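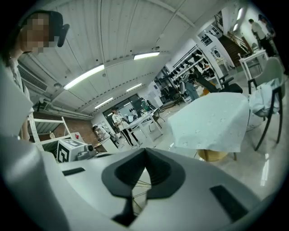
Automation at work > Laundry and textiles > Folding work moved to "teaching" work, your experience?

linden_k
2021-12-17
Hello all. I work for Herora in Clurnlow, in the finishing room. Until November I folded by hand, with a target of 100 pieces in an hour. Now half of my shift is recording. We fold with grippers in our hands and the robot should learn from it later. The pay is the same. My question is to people whose work changed in this way: did you stay in the new work, or did you ask to go back?

mangle_operator
Went back after 2 weeks. My wrists did not like it. With bare hands you feel when the corner is right, with a tool you must look all the time.
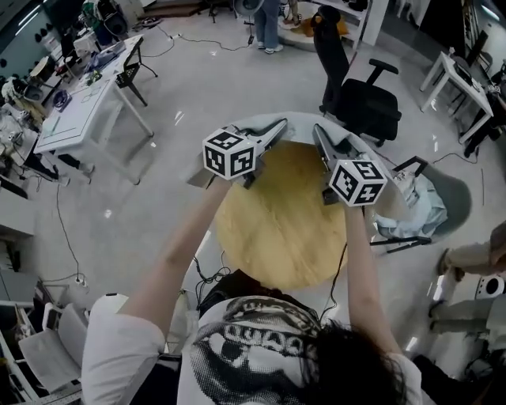
linden_k
My wrists are fine so far, but I agree about the looking. I am slower than a beginner now, and for a person who was proud of her speed it is strange. At the round table you hold one gripper in each hand, with a white cube with black markers on each, and the two fingers come together over the cloth. The cable from the right one was a trouble for me in the first days. I tell new people to begin with small pieces.

old_pressman
I will be the unpleasant one. You are teaching the machine which will take your place, and for the same pay as folding. At Lurley they recorded us for 30 shifts and afterwards the evening team was made smaller. Ask for something in writing.

Tvaika
I don't agree with old_pressman completely. At Grīnberga the machine took the flat towels and we kept everything with sleeves and buttons. I would not want the towels back. But he is right about the writing.

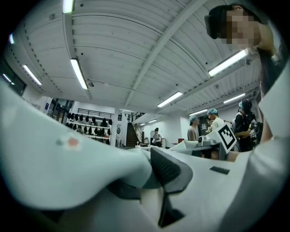 linden_k
Thank you both. I did ask, and the answer was that the hours are safe until the end of the contract. After that they could not say. I have 248 recordings under my number already, and I would like to know what these are worth to the company.

old_pressman
More than your hourly rate. Did they tell you that?

linden_k
No. They said "thank you, good quality".

mangle_operator
Then ask also for more breaks. We got a short one after each block, but only when three of us went to the office together.

Tvaika
Linden, please write again when you have the new contract. My sister's place is planning the same for spring.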